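Refilled toner and the "genuine" drum warning
Printers and Supplies > Laser

Analyn Galang
Posted 22nd July

I run a Tidolico color laser in a small office in Celtilstead. The black drum is at 37 percent, and a seller in Fludton offers a "compatible" one for much less than the Tidolico part. The listing promises the same page life and gives no test behind it. Has anyone run one of these long enough to know?
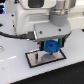 Noeline Hinds

Page life on a drum listing is a number somebody typed. I'd want to know what coverage they assumed and how many pages per job, and sellers never say. Short jobs wear a drum faster, so if you print 2 pages at a time you won't get near the claim whoever made it. Look at how the thing is put together too. A housing with plain screws in its face, like the two dark ones on that white gripper housing, at least looks like something you could open again. The compatible drum I bought was glued shut. It left a gray line down the page after almost 400 sheets, and the seller told me to clean the corona wire. I had.

Bienvenido Lagman

I've used Sarmiento drums since February, no problems. Just buy it.

Precious Dela Peña

"No problems" over how many pages? Five months in a printer that does 10 sheets a week tells us very little.

Before you spend anything, print the supplies status page and read the drum count from that. The percentage on the front panel on mine jumps around.

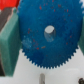
Do I have to replace all the drums together?

Replace only the one that's worn, unless your model has them in a single unit. The kit listings push the full set, and I don't see what you get for it except spare drums on a shelf. Keep them out of the light if you do buy ahead, and check the return window first.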